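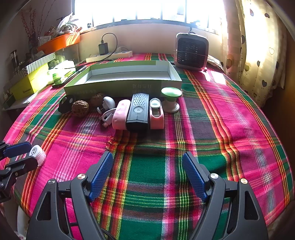
The Rustdale town budget for the coming year is out, and I have spent the better part of two evenings with it so that you can spend one cup of coffee with it instead. It was handed to the council in September, all in one thick stack, and the first thing you notice is what it leaves out. In past years the opening page gave a figure for how much the town expected to take in from sales tax. This year the page says only that receipts are "hard to foresee" and moves straight along to spending. I read most of it spread across the bed, on a plaid blanket in magenta pink and emerald green with thin yellow-orange stripes, and I can tell you the blanket was the livelier read for the first forty pages or so. After that it picks up!

The big item is the old Drenumon plant. You will remember that the plant went up in 1950 and that for a long while a good share of the families in town had at least one paycheck coming out of it. The council wants to buy the front lot and the loading yard, clear them, and rent the ground out in small parcels to local trades. The back building would stay with its present owners. I had a few calls from readers who thought the whole site was being bought, and I can see why – the map in the report is shaded in a way that makes it look like one piece. It is only the part along Boström Road.

Paying for it is where the talk will be, I expect. The plan is to borrow for the purchase and pay the loan back over time out of the rents, with the general fund making up any gap in the first 3 years. There is a line in the appendix (way at the back, after the snowplow schedule) that says the gap "may be larger if leasing is slow." I would have liked to see that sentence a good deal closer to the front, and I said so to the clerk's office, who were very kind about it and told me I was welcome to say it again at the hearing.

Property tax rates stay where they are. The small business relief that came in last winter goes on, with a simpler form, down to 2 pages. If your shop got the relief before, you still have to apply again, so please don't assume it rolls over.

Bus service is a mixed bag. The Jarby line keeps its morning runs and loses the last evening one, the bus that leaves the square at 9:40. Those of you who work late at the hospital have already written to me about this, and I have passed your letters along with your names taken off, as you asked. The library gets its Saturday-style longer hours on one extra evening, and the pool gets a new boiler, around 4 years after it was first promised.

The public hearing is at 7 in the evening in the upstairs room at town hall, and the date will be posted on the front door and on the town's page once the council settles it. Anyone may speak, and written comments can be dropped off at the clerk's window up until noon on the day. Paper copies of the full budget are at the library desk – ask for the one with the index, it will save you a lot of flipping.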